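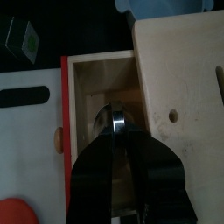
The students in the evening automation course at Branlow were promised a robot that could tidy a table. That was the wording in the flyer, and by April most of them had stopped repeating it.

What they have now is two arms, a black table, a lot of household odds and ends, and a project called Treltisora. The name came from a vote. The money came from a small equipment grant, the control software from a firm named Asance, and the ambition, as far as I could tell, from everybody at once. I spent 3 evenings with the group this spring, trying to find out what a student learns from making a machine do a chore that takes a person a few seconds.

"Patience," said Izzati Chin, who teaches the course. Then she thought about it and said that was the answer she gives to parents.

Her better answer took longer. Students come in thinking the hard part is the code. They have seen the videos, the ones with the music, in which an arm folds a towel or pours a drink. Chin makes them ask how many tries were thrown away, who put the towel there, and whether the film was sped up. I liked her for that. I also noticed that the group's own video for the open house had music on it.

The class log is a spreadsheet, and it is a good deal more honest than the video. It ran to 430 attempts when I read it, with a notes column that goes from cheerful to curt within a page. "Missed." "Missed, same side." "Dropped, my fault?" The question mark comes up a lot. Working out whether the person, the program, or the placement is to blame takes up most of a session, and students who like quick results tend to drift off to the drone club. 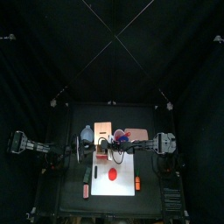 There were 16 names on the sign-up sheet in the fall. On my last visit there were 6 at the table, and the argument was over variety. One side wanted to stick with a couple of items until the arms were reliable. The other side, led by Anjani Tuhumury, wanted bottles, cups, blocks, and boxes all in play. "If it only works on one cup, it doesn't work," she said. "You've just taught it about a cup."

She's right, and her argument cuts deeper than she may want. A black table with black fabric on every side is a very kind place to be a robot. Real kitchens have windows, crumbs, and somebody's mail. When I asked whether anything learned at this table would carry over to one of those, Chin said she didn't know, and that she would be suspicious of any student who claimed to.

The group will enter the Dovhaniuk regional contest anyway. The judges there score a live run and a written report, and the report counts for less than I think it should. Tuhumury is writing most of it. Her draft has a long section on failures, and she has been told by a teammate to shorten it. As of my last visit she had made it longer.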